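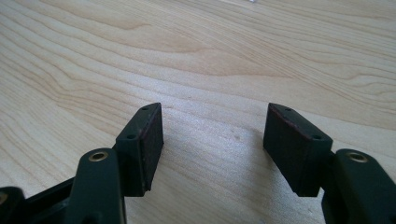

Atelier FAO Lillen – Pôle post-processeurs et simulation

Vos questions sur le post Drakitz

Je reçois souvent les mêmes mails, alors je regroupe mes réponses ici (et je complète quand j'ai cinq minutes !).

Le post Drakitz marche avec quelle version de Skatden ?
La 7 et les suivantes. Sur une version plus ancienne, le menu s'affiche bien mais la sortie de code plante dès qu'il y a un changement d'outil. J'ai essayé de bricoler un correctif en janvier et j'ai laissé tomber.

Pourquoi mon programme est-il coupé en plusieurs fichiers ?
Par défaut, je découpe toutes les 4000 lignes, pour les vieilles commandes qui ont peu de mémoire. Si la vôtre avale tout d'un bloc, mettez la valeur à 0 dans l'onglet Sortie, et voilà.

Je n'ai plus d'arcs, seulement des petits segments. C'est grave ?
Grave non, pénible oui ! Regardez d'abord le filtrage : si la tolérance d'arc est à zéro, Skatden sort tout en G1. Vérifiez aussi le plan de travail, les arcs hors G17 sont désactivés tant qu'on ne coche pas la case.

L'avance retombe toujours à 500, même si je mets plus dans l'opération.
C'est l'avance de secours du post. Elle prend la main quand la fiche outil est vide, donc remplissez la fiche et régénérez le parcours (régénérer, pas juste reposter, moi-même je me fais encore avoir).

La simulation est propre mais la machine perce trop profond.
Neuf fois sur dix, c'est le correcteur de longueur. Comparez le numéro H dans le code avec celui de votre table d'outils. Je force H = T jusqu'à l'outil 18, au-delà c'est à vous de le déclarer.

Et pour les commandes Sakamoto ?
Il y a une variante à part, encore en bêta. Les cycles de perçage passent bien, le taraudage rigide pas toujours. Faites un essai en l'air, potentiomètre au minimum !

Comment signaler un bug ?
Par le formulaire, avec le fichier pièce et le code généré. Une capture d'écran toute seule, je ne peux pas en faire grand-chose.

Page mise à jour le 25 févr. 2022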